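Newsletter > Automation > Chores Desk

October
By Stavros Nikolovski

Can it clear the table yet?

The short version is no, or at least no one would pay for it in a kitchen. The longer version depends on which table, and on who set it.

Clearing up after people have eaten is a favorite test for companies working on home machines, and I can see why. Everyone knows what a finished job looks like. The things involved are cheap. And it covers most of what makes chores hard for a machine: finding each object, picking a place to grab it, lifting it without crushing it, and putting it where it belongs.

Lumitz does most of its early work on this in simulation. A rendered table costs nothing to reset, and the software can try the same pickup all night. The latest batch of table clearing ran to 3,506 attempts. The company counts 81 percent of them as successes, meaning the item ended up in the right place and nothing else was knocked to the floor.
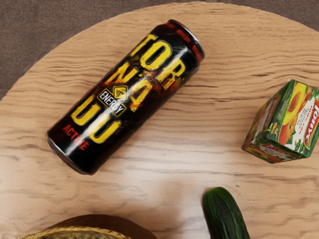

That figure needs breaking down before it means much. Cans standing upright are close to solved. A can on its side is another matter, as it can roll when a finger touches it off center, and a shiny surface makes it harder for the software to judge where the edge is. Juice cartons are easy to hold if the gripper comes down square to them and easy to dent if it doesn't. Cucumbers are all a little different in length and thickness, so a stored model of one is only a starting point.

Then there is the matter of deciding what goes where. An unopened drink goes back in the fridge and an empty one goes in the recycling. From above they may look the same. People settle this by picking the thing up and feeling the weight, and machines can do that too, but only if someone has thought to build it in. Lumitz says it is working on it. Werkley, which sells to packing shops, has left the question out of its product because its customers never ask for it.

The shop floor is well ahead of the kitchen for that reason. Pretorius has 4 arms from Werkley moving cartons from a belt to a tray, and they do it all shift with one person watching. The cartons are the same size and they arrive the same way up. When the supplier changed the box last spring, the line was down until Saturday.

Fuvance is trying the middle ground with a machine for office break rooms. It ran 483 real pickups during its first trial and asked for help on a good many of them, mostly bottles and soft fruit. I think asking for help is the right behavior – a slow machine that stops is easier to live with than a quick one that guesses – but it does mean there has to be a person nearby, and that person could have cleared the table.

Next month I'll look at laundry, where the news is worse.

Contact the newsletter desk | © Chores Desk. All rights reserved. | Back to top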